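From: Jonatan Viklund
To: altoddale-residents
Date: Monday, May 29, 2023
Subject: Re: [altoddale-residents] Fakix bulk deal on kitchen water filters

Marion Ó Néill wrote:

> Hi all, following up on the flyer that went under the doors. Fakix
> will fit the Clulta under-sink filter for any household on the
> street if at least 16 of us sign up. The price drops by a third and
> the first cartridge is free. Their rep tested my tap and the reading
> was 31 before the filter and 2 after, so you can see it makes a huge
> difference! He also said our water is "very hard for the area" and
> that it shortens the life of kettles and dishwashers. I've put my
> name down and would love to get this moving before summer.

Marion, thanks for typing all that up. I'm not signing yet, and I'd ask the rest of you to hold off until we get a few answers.

First, 31 what? I read the flyer twice and there is no unit on it anywhere. If it's hardness, there are several scales in use and 31 means very different things on each of them. If it's the little pen meter these reps carry, that measures dissolved solids by how well the water conducts, and a low number says nothing much about whether the water is good for you. Most of what it picks up is ordinary minerals. I would like the name of the meter and what it was measuring.

Second, a carbon cartridge doesn't soften water. The flyer calls the Clulta a "multi-stage carbon system" and then talks about limescale for half a page. If there's a softening stage in there it should say so. If there isn't, I don't see how it took anything from 31 to 2, and I don't see what it does for Marion's dishwasher.
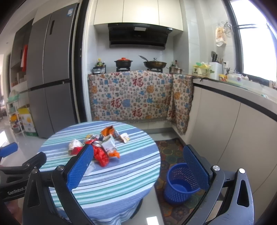
Third, the cost. The installed price with the discount is $1,843, and the cartridges are extra after the first one. The flyer says to change them "regularly". I called Fakix on Thursday to ask how often that is and what one costs, and the man told me it depends on usage and that a specialist would go over it at the home visit. I asked for it in an email. So far, no email.

I have a pitcher filter in the fridge that cost me over a week's groceries back in November, and I can't tell its water from the tap in a blind test. My wife set out the glasses. I picked the tap as the "filtered" one more often than not. Make of that what you like.

For what it's worth, the water utility has to put out a quality report every year and you can ask them for a copy. It lists hardness with a unit next to it, and lead, chlorine and the rest. I've asked for the latest one and will forward it to the list when it comes. If your house still has its old supply pipe, a lab test of your own tap would tell you more than the report does, and certainly more than a free test from the people selling the filter.

Marion, could you ask the rep three things, since he seems to answer you?

- what the meter measures, and in what unit
- the price of a cartridge and how many a year for two people
- whether the discount price is ever not on offer

On that last one, my cousin across town got the same "street deal" flyer last year, same one-third off. Maybe a coincidence - I'd still like to hear him say it.

If the answers are good I'll put my name down with everybody else. Please don't pay a deposit before then.

Jonatan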